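Green paper, folding, and a rug's worth of excuses

Quick one tonight, it's late and I have a stack of paper next to me that needs to be something by August. Sorry in advance for typos.

So. Background for anyone new. My cousin is having a big garden lunch and I said, in a weak moment, that I'd do the paper decorations. All of them. Fans, rolled cones for the candy, those folded leaf garlands everybody saved a picture of last year. I bought a pack of pale green from Stollareo, 270 sheets I think it said, and then a smaller pack of white from the discount bin at Drorkton. The white is fine. The green is lovely and a pain in the neck.

Thin paper remembers everything. Pinch it once in the wrong place and that's a crease for life. Roll it and it wants to unroll, stand it up and it leans. I've been at this for a week and my cones still flop if I let go too early.

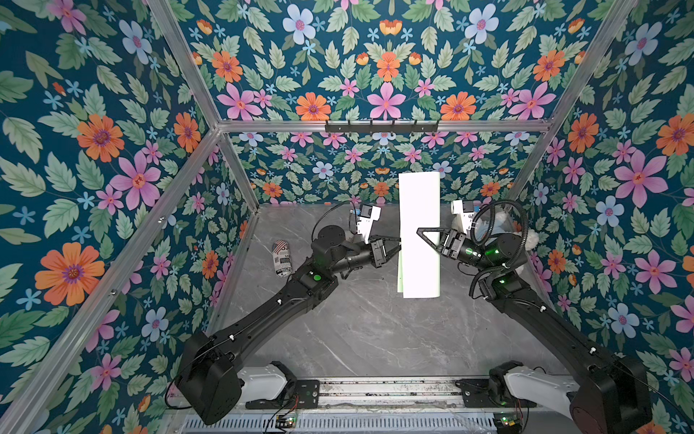 What has helped with the cones is holding from both sides, low pressure, and waiting. Longer than you think. I was squeezing in the middle and getting a dent, every time. Now I hold nearer the edges and let the curl settle before I go near the tape. Also tape first, on your thumb, ready. Not after. I don't know why it took me so many ruined sheets to get to that.

Bülent Keskin left a comment on the last post saying to pre-curl over the edge of a table. Tried it. Works great on the white, too much on the green, mine came out looking like wood shavings. A broom handle was better. Two turns, let go, leave it alone while you do the next one.

Next thing – surface. I had been folding on the kitchen table with the cloth still on. Stupid. The cloth moves, the paper moves, the fold is off by a hair and by the end of a garland a hair is a thumb's width. Clear everything off, wipe it, dry it properly (a damp spot will cockle this stuff in no time), then one sheet out at a time. The rest stays in the packet. I had the whole pack fanned out because it looked pretty and then I put a coffee on it.

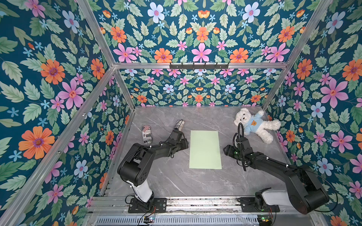
My order for the leaf garland, writing it down mostly for me:

Sheet flat, long side toward you.
Fold in half, fingers only, no tool.
Open it again. Check the line.
Now accordion from the middle out, not from one end.
Press with the bone folder at the very end, once.
Staple, tie, hang it up somewhere the cat can't reach.

Middle out is the bit that matters. From one end the pleats get fatter as you go, I have a whole shoebox of fat ended leaves now. They might do for the kids table.

Weight, because I got two emails. The green is very light, you can nearly see your hand through it. Nice with sun behind it, bad for anything that has to stand up. For the standing cones I'd go heavier next time. Calado do a thicker one in almost the same color and I nearly ordered it at 7 this morning before I remembered the budget, which is gone.

Picking it up is its own problem. I used to grab a corner and lift and the whole thing would fold back over itself. Now I take it by the bottom, pretty firmly, and let the top go wherever it wants. You get a sharp crease at the pinch so I plan for that being the gathered end of the fan. Free pleat!

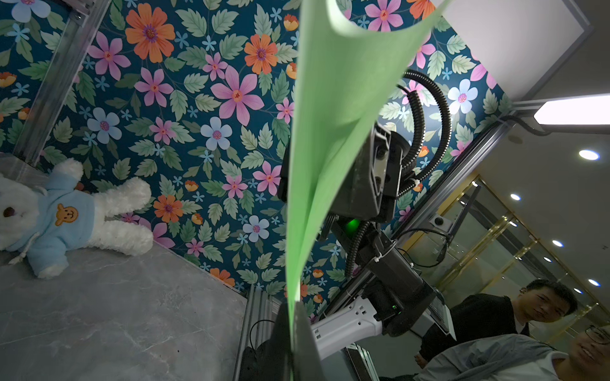
Can you flatten a sheet once it has a crease in it? Mostly you can't – a low iron under a tea towel takes the curl out but the line stays, so I use those ones for the small leaves where it doesn't show.

I did iron a couple directly. Don't. One went shiny in the middle and the other one stuck.

Still undecided about how the garlands go up. The tent people said there are poles but no hooks, and I have maybe 800 inches of ribbon left, on two spools, one of which the cat has had.
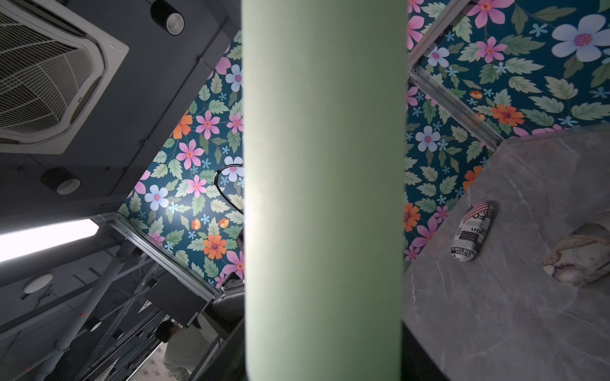

Backdrop for the lunch table is the other argument. I wanted plain so the green shows up. My cousin wants pattern, lots of it, she sent me the Isau catalog with half the pages folded down. And I was all ready to say no but pale green against deep teal with pink and orange flowers all over it, okay, that does look good. It picks up the leaves. The white cones would stand out too. So plain is probably out, and I need to tell her before she goes and orders the beige to be nice to me.

Cones left to make: too many. Going to do ten more and then bed. If anyone has a way to store finished fans without squashing them please tell me, mine are in the bathtub at the momnet and somebody is going to want a shower.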